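El arte de mudarse sin perder la paciencia

Toda mudanza empieza con optimismo y un rotulador nuevo.

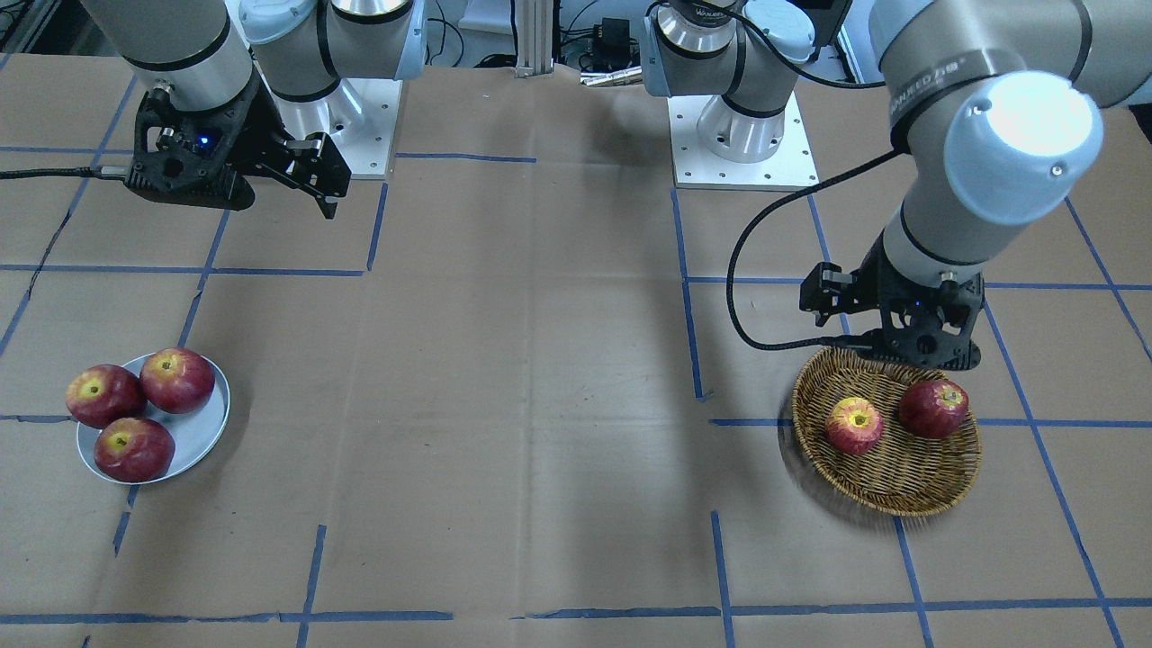 En Stadirham, donde el alquiler sube antes que el ascensor, ya he cambiado de casa 9 veces. La última, en noviembre, me costó 849 euros y una amistad. La empresa, Plavance, prometía llegar a las 10 de la mañana; no precisaba de qué mañana. El sofá entró por la ventana, con público. De las cajas marcadas «varios» prefiero no hablar: dos siguen cerradas y han adquirido rango de mesilla.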